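Part 3: Setting up your vocal mic for band practice

If you've made it through Part 2, your Linier mixer is plugged in, your speakers are up on their stands and nothing is humming. Great! Now we get to the fun bit, the singer. I've sung in a five-piece called Ilinness for longer than I care to admit, and I've set up this same little system in garages, a church basement and one very damp boathouse, so what follows is the way I do it and not always the way the leaflet in the box does it.

You'll need the mixer, one vocal mic, one mic cable, a straight or boom stand, and your singer (awake, if possible).

Before you start

CAUTION: Turn the MAIN knob all the way down before you connect or disconnect anything. I skipped this once and the pop scared our drummer half off his stool.

CAUTION: Leave the PHANTOM button off if you're using an ordinary dynamic mic. Most of them don't mind it, but some old ribbon mics really do, and they cost a fortune to fix.

Connecting the mic

1. Put the stand where the singer is going to stand, with both speakers in front of the mic and pointing away from it, toward the far wall.

2. Push the cable into channel 1 until it clicks. If you don't hear the click, give it a little wiggle and push again.

3. Run the cable down the stand with one loose loop at the base. Don't wind it round and round the pole - you'll be unwinding it for ever when you pack up, and it puts a nasty kink in the cable.

4. Set the channel 1 fader to the 0 mark and all three tone knobs to the middle (you'll feel a small notch).

Setting the gain

5. Ask your singer to sing the loudest chorus you've got. Not "check, one, two" in a shy voice, the real chorus! Ours is a song called "Pillai" and it's a screamer, so that's the one we always use.

6. Turn the GAIN knob up slowly until the yellow light flickers on the big notes. If the red light comes on, back off a touch and have them sing it again.

7. Bring MAIN up until you can hear the voice clearly over an unplugged guitar. That's plenty for now.

Note: If your singer wanders on and off the mic, set the gain while they're up close. Moving in for a quiet verse and back for the big line is a skill, and it takes a few weeks of practice to get the hang of.

Tone

8. Press the LOW CUT button on channel 1. It takes out the rumble below 115 Hz, all the footsteps and stand bumps, and leaves nearly every voice alone.

9. If the voice sounds boxy, like someone singing inside a cupboard, turn the MID knob down a little. The trouble usually lives near 400 Hz, and the MID knob on this mixer covers it nicely.

10. Leave HIGH in the middle until the whole band is playing. Cymbals change everything, and a voice that sounds dull on its own often sits just right with drums behind it.

Stopping feedback

11. Bring in the rest of the band, then raise MAIN a bit at a time. When you hear a ring starting, stop and turn down slightly.

12. If it still rings, turn each speaker outward by roughly 45 degrees and try again. Moving the speakers nearly always beats fiddling with knobs.

CAUTION: Never cup your hand over the head of the mic. I know it looks cool. It howls!

Write down your settings when you're happy, or stick little bits of tape next to the knobs. Remo Gisler, our bass player, went through a phase of "improving" them between songs, and the tape is how we caught him.

Packing up goes in reverse: MAIN down, mixer off, then cables. Wipe the mic grille with a barely damp cloth and let it air out before it goes back in its pouch.

Part 4 covers adding a second singer and sharing one monitor without falling out over it.

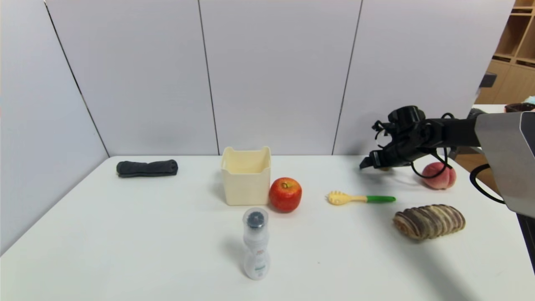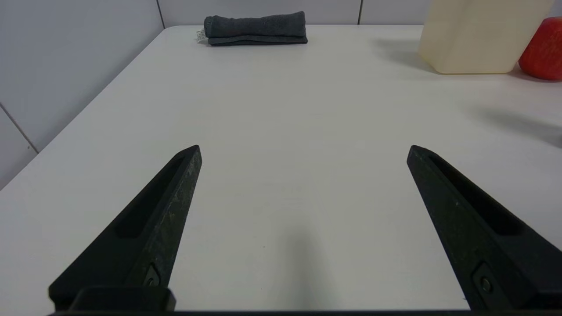
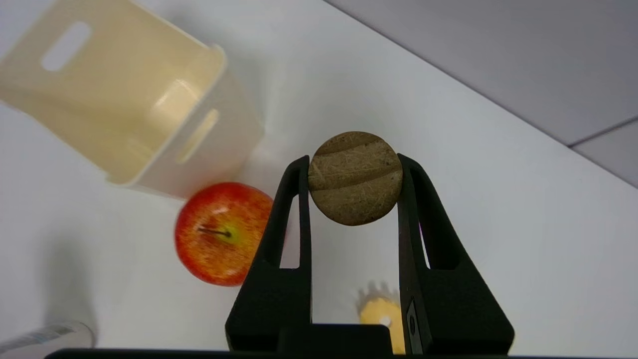
Kelly Frota
Singer and guide writer
Last updated 6/17/20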